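Home | Forums | Kitchen & Table | New Posts | Search | Log in

Fruit going bad too fast, what am I doing wrong?

saimi_h
April 2023
Bananas brown in two days, everything else follows. Moved into the Wenurside apartments in December, kitchen runs warm. Basket, bowl, fridge, what do you all use? Trying to pick between these.

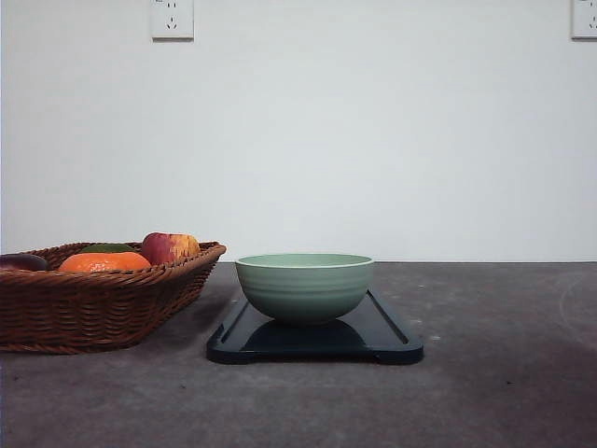
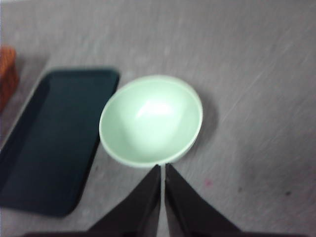

Budget is small, I already wasted $73 on those green produce bags from Stirkov. Did nothing.

dogukan_d
Bananas away from everything. They gas the rest. Hang them or put them accross the room

Hilkka H.
Fridge. All of it. End of story.

dogukan_d
@Hilkka H. no way, cold peaches taste like wet paper. And bananas go black in there

Hilkka H.
Black outside, fine inside. I've done it for years. Peaches go in once they're ripe, not before

EunseongK
Disagree w both. Buy less. I shop twice a week at Odera, nothing sits long enough to rot

saimi_h
nearest store is a bus ride, cant do twice a week

ewura_q
Don't wash till you eat it. Wet fruit molds quick. Basket over bowl imo, air gets underneth

Hilkka H.
Basket wont help in a warm kitchen. Fridge!!

saimi_h
ok trying bananas on a hook first, will report back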